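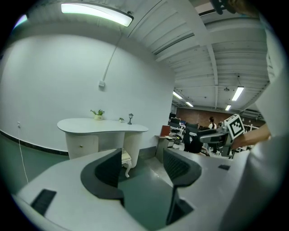
*The long white wall, with the small square box and its conduit going up toward the ceiling.*

We gave this corner of the Kunbridge house a small gallery page. The ceiling light is the long type, and the baseboard is black.
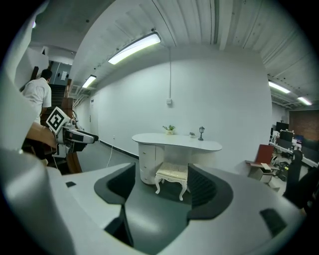 **Text: the page editor, Sorovum Interiors**

The white desk has a kidney shape and a glossy top, with drawers on the left end. On it we keep 2 plants in pots and a dark gray lamp like a lantern. My favorite is the stool, with its cream quilted cushion and curved legs.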